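Zummont Gel Pen, Retractable: Review After Five Months

I write by hand every day. English is my third language, and when I learn a new word I copy it in a notebook, so for me a pen is not a small thing. In February I ordered a box of 15 Zummont pens from the Porlow shop, and now it is July 2023 and I am on the fourth one.

Ink

The black is really black. It dries fast on normal copy paper, but on the smooth paper of my Clekeo notebook I must wait a little before I turn the page – I am right-handed, and still I made some smears in the first week. People who write with the left hand should try one pen before they buy a whole box.

The line starts well in the morning. Only one pen of the box gave me trouble, and I had to draw circles for a minute until the ink came.

How long it lasts

My first pen wrote 19 days. I use it for vocabulary, shopping lists and long letters to my aunt, so a person who only signs papers will keep it much longer. I compared with my old Grønli pen, which lasted almost the double, but the Grønli line is thin and gray and I never liked to read it again in the evening.

Comfort

The body is light. After two pages my fingers are fine, after five pages I feel it. A softer grip would help, and I would pay a bit more for that.

A pen with a smoky gray barrel, and a gripper with nothing between its fingers: 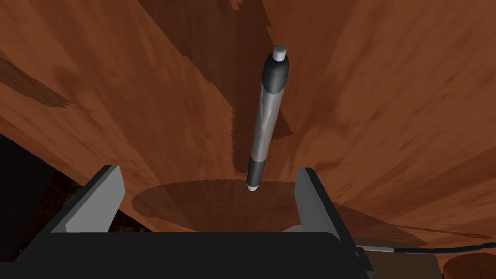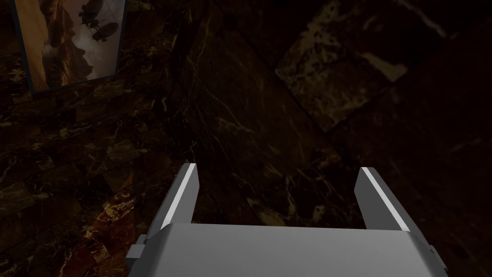
Price and refills

The box was cheap for me, and delivery took four days. Refills are more difficult. The shop has them under number 652, but two times I found them sold out, and number 819 is the blue one – please check before you pay, I did not.

I will order the black again when the refills are back. Four stars from five.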